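Collecting by hand at Derstead
Interview with Anca Sandu, data lead
12/5/21

Anca Sandu runs demonstration collection at Derstead, where a group of operators records household manipulation with hand-held grippers. The recordings go to a policy training group under Birger Skjelbred. Her own background is in metrology, and she talks about demonstrations the way other people talk about calibration runs.

The current set is called Folanska and covers storage containers: opening, closing, lifting, moving by the handle. It stands at 260 episodes, of which 233 have passed review. I asked what happened to the rest.

"Mostly timing," Sandu said. "The operator starts moving before the recording has settled, or stops it while the fingers are still closed. We need the release. If the release is missing, the model learns that a grasp is where things end."

Review is done by two people working separately. Terence Lockwood checks the trajectory for jumps in the pose estimate, and Brian Sang watches the video at normal speed. An episode has to pass both. Sandu does not let either of them repair an episode by trimming the middle.

"You can trim the ends. If you cut the middle you have made up a motion that no hand performed."

Clear plastic was added to the plan in October, at Skjelbred's request. The earlier objects were opaque, and the policy did well on them and poorly on anything transparent.

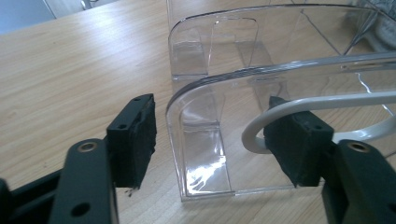

"With a clear wall you get the table through it," Sandu said. "You get reflections from the lights, and those move when the camera moves. The edge of the thing is a thin line that comes and goes. A person holding the gripper has no trouble, because a person already knows where the wall is. The network has to get that from the images, so it needs a lot of approaches from different sides."

Handles are treated as a separate task. Operators are asked to approach with the fingers wide open, pause briefly, and close only when both pads are past the bar. I asked whether the pause makes the data artificial.

"A bit. We tried without it. The closing got mixed in with the approach and the policy began to close early. I would take slightly stiff data over that."

Pad wear came up several times. The group keeps a written log for each gripper, and Chidubem Bako, who maintains the hardware, decides when pads are changed. Sandu does not want them changed too soon.

"The robot's pads will be worn as well. If every example is made with fresh foam, you have trained on a condition that lasts a week."

Operators work in blocks and change objects after every 3 episodes. Repeating the same object for longer made people faster, and the paths became nearly identical. Sandu measures this as spread in the approach angle and stops a block when it drops.

The next set, Ilie, will use the same containers with contents inside them. Sandu has not settled the episode count.

"I'd like to see where Folanska fails first — then we know what to ask for."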